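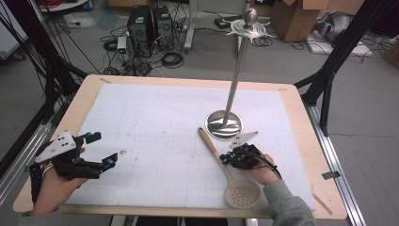
Posted in: Robots > Faults and Safety
By Ingegerd Strand, 05/08/2020
Shares 25 | Comments 4

Bench check, hand-held grippers, Okwood lab

We redid the whole list after the left finger stuck shut in April. Roald Vik was using it and got a nasty pinch, poor man. The good news is that we found the fault, and I'm really pleased with how the new checks are going!

1. Finger travel, open and close 30 times. PASS. Lovely and smooth now.
2. Screws at the finger mounts. PASS, one nipped up.
3. Cable strain relief. PASS.
4. Trip hazards. FAIL. 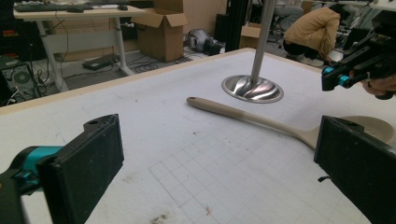 Item 4 is the one I'd shout about. A caught cable was what yanked the tool in April and bent the linkage. Look under the desk, where the black cables hang down and run beneath it, and by the tower, with more wires tangled round it. Clips and a floor cover, please, before the next long run.

5. Pads, wear and grip. PASS WITH COMMENT.
6. Work surface clean. FAIL.
7. Stop button within reach. PASS.

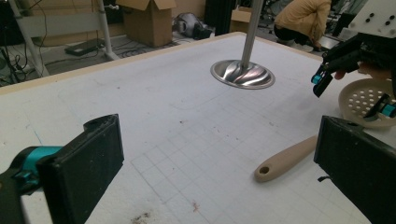

Pads first: no splits, and they grip beautifully, so Berge can keep the spare set. They do want a wipe, mind. The left one is dusty and scuffed, and dust on the pad face is how things start to slip. The dark brown stains on the table fail item 6, so out with the cloth!

Re-check of 4 and 6 goes in the Medgate log, sheet 81.

Comments (4) | Newest first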